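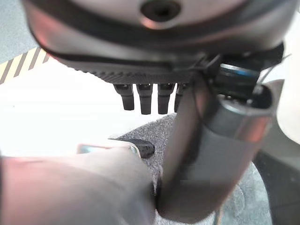
Visits > New homes > Iltirness

The open day at Iltirness started at 10, by which time the visitor parking was full and the overspill field was living up to its name. I had come to see what Retari has been putting up on the old nursery land since March, and to find out whether a three-bedroom semi can really be described as a "retreat" when it shares a wall with another retreat.

You get a brochure at the gate. It is a heavy one. There are several pages of a couple laughing at a salad before you reach a floor plan, and the floor plans have no measurements on them. I asked in the sales cabin and was given a separate sheet, photocopied slightly crooked, with all the room sizes and the ceiling heights. Ask for it early. It is the most useful thing they print.

Three house types were open. The smallest is called the Mạc, and the sales staff had clearly agreed on a pronunciation that morning without everyone attending. I liked it best. It has a proper hall, a cupboard under the stairs that a person could stand up in, and a back door that leads somewhere you would want to go. The second bedroom is fine. The third is a study, whatever the brochure says, unless your child is planning to stay the same size.

The Hikano is the four-bedroom, and it gets the corner plots. Much is made of the kitchen island, which you will get to know well, as you have to walk round it to reach the fridge, the garden and the utility room. Upstairs is better: good landing, deep window sills, an airing cupboard with shelves already in. The main bedroom had been dressed with 10 cushions on the bed and a breakfast tray, and a man ahead of me was told off for trying the mattress.

I stood in the box room of each house and shut the door, which I recommend to anyone viewing. You can hear a lot about a house from its box room. In the Hikano I heard the road, faintly. In the Mạc I heard a family in the next room deciding against it.

Outside, the first phase is 27 homes, most with two parking spaces set one behind the other, so that whoever leaves first in the morning will need to have parked last at night. The planting is young. The site plan shows mature trees, and I suppose it will be right eventually. The path to the station is promised "within 500 metres", and so it is, though the station itself is some way beyond the path.

Management charges took a while to get at. The figure for the shared green and the lighting wasn't on the price list, and I was passed between two desks before it was written on the back of a business card. I would want it on something larger before signing.

Reservations are handled from the cabin, quoting the plot reference. Mine, had I been tempted, was 3008. I had a second cup of their coffee and thought about it for longer than I expected to.

Last updated: January 24, 2020

Recent visits
Two show flats and a very small lift
Converted maltings: mind your head
What to take to a viewing
Snagging lists, and how long is too long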